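Planning a Laundry Pickup Arm for Your Home: What I'd Buy, What I'd Skip

Posted 2018-03-04 in Equipment

So you want an arm that picks clothes up and puts them in a basket. Me too! I've spent more evenings than I'd like to admit comparing quotes for exactly this, and people keep emailing me for my shopping list, so I'm putting the whole thing on one page.

The package I keep coming back to is the Cimico tabletop arm with the two-finger gripper and the wrist camera. Sorncombe sells it as a kit (arm, gripper, camera, power supply, one spare set of fingers) and Uddin sells the pieces separately. I priced it both ways and the kit wins unless you already own a camera you like.

Before you look at a single spec sheet, walk around the room where the thing will work. What will it be reaching over? What's soft, what's hard, where does the basket go? A sofa arm is a very different pickup spot from a bare floor, and you want to know which one you have before you pay for reach. My own list started with sports clothes, the stuff that gets dropped on the nearest piece of furniture. 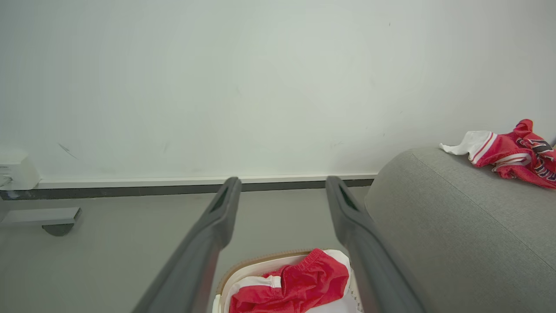
Reach and basket placement

I'd budget for more reach than you think you need. The catalog number is measured with the arm stretched straight out, and that's a terrible position for lifting anything. Knock 13 centimeters off whatever the page says and plan with that. Then put your basket close in, between the arm and the pickup spot, so the carry is short. A low, open basket with a wide rim is so much easier to hit than a tall hamper with a lid (please don't buy the lid, I did).

Think about floor space too. You'll want room for the base and a clear run to an outlet. The kit's power cord is 3 meters long, fine for most living rooms, but measure yours anyway.

Fingers

Get the wide fingers! The narrow ones are made for small hard parts and they'll drive you nuts with cloth. Thick fabric is the real test when you're choosing. A T-shirt squashes down to nothing between the fingertips, but fleece bunches up and twists, and anything with numbers sewn or stuck on has stiff patches next to soft ones. If your household has team clothes in it, ask the seller how far the gripper opens and then go hold that much of your thickest jersey between two rulers. Silly, but it saved me from ordering the wrong size.

Londia makes a set of rubber pads that go over the fingertips. They're 13 dollars a pair. I'd add two pairs to the order, more if you plan to run it every day.
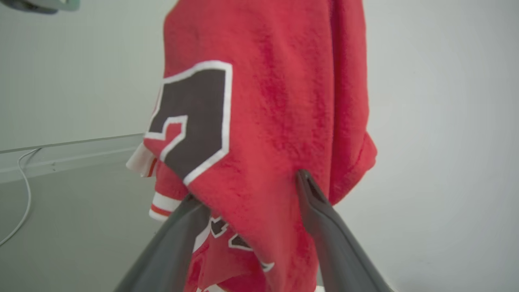

Marisol wrote in to say she'd go the other way and skip the pads for the first month, because you don't know which fabrics slip until you've tried your own laundry. She'd put the money toward a second basket instead, so whites and reds can be sorted at pickup. Fair point, and I do like the second basket idea - I'd just order the pads with it and save on shipping.

What to set aside

Sorncombe charges 53 dollars for shipping on the kit, and it doesn't show up until the last checkout screen, so put it in your budget now. I'd also keep some money back for cable clips. Loose cables near a moving arm are asking for trouble, and the clips in the box are too small for the thicker cord.

Skip the extended software plan for the first year. The basic one covers the camera and the gripper, and you can upgrade whenever you like. The mounting plate, on the other hand, is worth every penny if your floor is smooth - the standard feet are pretty slick.

When to order

The kit is in stock at both shops as I write this. Uddin told me they're expecting new gripper colors in September, same parts underneath, so I wouldn't wait unless gray really bothers you. Returns at Sorncombe need the original foam, so hang on to the box.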